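News > Music > Releases

September 2022
By Eilidh MacRitchie

Irkholm reissue their first album, with a live disc

Irkholm have put their debut album, Vikville, back into print as a two-disc set. The original was pressed in a run of 900 copies by a small label that closed the following year, and secondhand copies have been hard to find at a sensible price ever since. The new edition is on Matheson Records and went on sale at the end of August.

The first disc has the album in its original running order, remastered from the studio tapes. Hamish Pollock did the work and has left the levels fairly low, so the quiet parts stay quiet. The biggest change is in the bass. On the old pressing it was hard to make out under the guitars, especially on "Salt Road" and the title track. You can now follow what Angus Kinnear is playing all the way through, and he turns out to have been a busier player than most of us thought.

Two songs have been added at the end. "Low Harbor" was the B-side of the only single. "Ferry Song" is a demo with just voice and organ, recorded on a cassette machine, and the hiss has been left in. It stops rather suddenly where the tape was switched off.

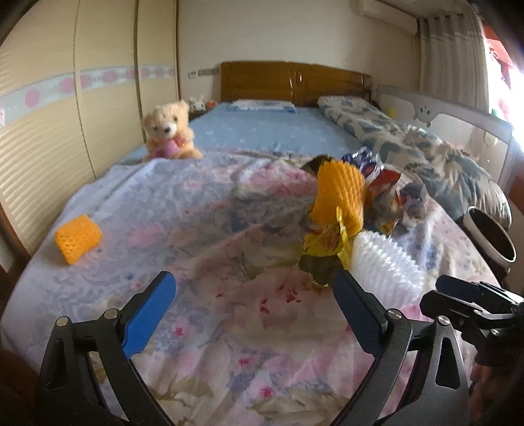
Ruaridh Imrie would have preferred the demo on a separate disc, writing to us that the album should end where it always ended, with the long fade on "Matins," and that he now reaches for the remote every time. Other readers have been happy to have the extra songs wherever they are put.

The second disc is a concert from the tour that followed the album. It was recorded from the mixing desk at the Olis, a hall that held 142 people, and it runs to 11 songs. The sound is dry and the drums are too loud for the first couple of numbers. After that somebody fixes the balance and the rest is good. The band play most of the album faster than on the record. "Salt Road" gains a long guitar break from Hjalti Bjarnason, who also sings lead on one cover version, an old waltz that was never recorded in the studio.

Between songs there is a fair amount of talking, and it has not been edited out. One string change goes on for nearly two minutes. Those who want only the music can skip it, as the talking has been given its own track numbers.

The booklet is 38 pages, with all the lyrics printed for the first time. A few lines are different from what fans have been singing, including the second verse of "Matins." The essay covers how the band got together and the ten days in the studio, but says very little about why the keyboard player left before the tour. The type is small and some of it is gray on black, so read it under a good lamp.

Matheson are also doing a vinyl version of the studio album, without the added songs or the concert. It was planned for the same day as the CDs but is held up at the pressing plant, and the label has not given a new date. Orders already placed will be kept open. The second Irkholm album is next in line for remastering, again with Pollock in charge.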